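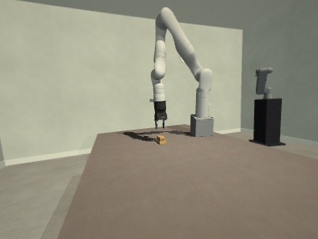

Warnenthorpe Lawn Tennis Club
Preparing the Grass Courts and Their Players for the Summer Season
Notes for the address to members, Wednesday, May 23, 2018
Speaker: Nest Foulkes, Head of Tennis

1. Welcome

Good evening, and thank you for attending. I am grateful to Elis Bevan, our head groundsman, who has agreed to take questions on the courts at the end. Please hold any enquiries about bookings until then.

(Check that the back rows can hear before going on.)

The purpose of this evening is to set out how the club intends to manage the change from clay to grass, what we ask of members during the first weeks, and how the junior and senior squads will train before the Gruter Cup in July.

2. The condition of the courts

Members will be aware that the spring was wet and that growth came late. The grass courts will open as planned, with the exception of Court 2, where the baseline at the pavilion end was reseeded and has not yet filled in. That court will remain closed until Mr Bevan is satisfied with it. He will not be giving a date this evening and I would ask members not to press him for one.

A grass court requires attention 365 days a year, and most of that work is done when no tennis is being played on it. The committee has approved the purchase of new covers. The old ones will be kept for the practice area.

Flat-soled grass shoes are compulsory. Clay shoes and running shoes are not acceptable, even for a short knock-up. Staff have been instructed to turn players away, and they have my full support in doing so.

(Pause. This point caused difficulty last year.)

3. Movement on grass

The ball stays lower and comes through faster than it does on clay. Players who have spent the spring sliding into their shots will need to take smaller steps and to bend more at the knee. Most of the falls recorded in our accident book last summer happened in the opening fortnight of play, and most of them followed a sudden change of direction behind the baseline.

Coaches will therefore begin each squad session with footwork before any ball is struck. Members who play socially are encouraged to do the same. Anyone returning from a hip, knee or ankle injury should speak to a coach before booking a singles court.

4. Serve and return

On grass, a well-placed serve is worth more than a hard one. The slice serve out wide will be the main subject of the first adult clinics, together with the first volley that follows it.

On the return, we shall be teaching a shorter backswing. Players often find this uncomfortable and go back to their usual stroke within a few games. I would ask them to persevere for at least the length of a clinic.

Adult clinics last 45 minutes. Junior clinics last 30 minutes and will be held before the adult sessions so that parents may collect children in daylight.

(If time is short, go straight to section 6.)

5. Doubles

The Urkura League has confirmed that our ladies' and men's pairs will play their home matches on grass. Captains are asked to submit their pairings in writing, and to name a reserve for each. A captain who fields an unregistered player will forfeit the rubber, as happened to us at an away fixture last season. The league has no discretion in the matter.

Pairs who intend to play together in the Gruter Cup should practise together beforehand. The James Court has been set aside for this purpose in the early evenings, and bookings should be made at the office in person.

6. The Gruter Cup

Entry forms are on the table by the door. The draw will be made by the referee and posted on the pavilion noticeboard. Seedings will follow last year's results, adjusted where a player has been absent through injury.

Matches in the early rounds will be the best of three sets, with a tie-break in each. Players should report to the referee's desk before going on court. In the event of rain, play may be moved to the clay courts, but only with the agreement of both players. The final will be played on grass and will be held over to the following day if necessary.

7. Questions

(Invite Mr Bevan to the front. Questions on the courts first, then coaching, then the Cup. Remind members that subscription matters should go to the office.)

(Close by thanking the bar staff. Collect completed entry forms before leaving.)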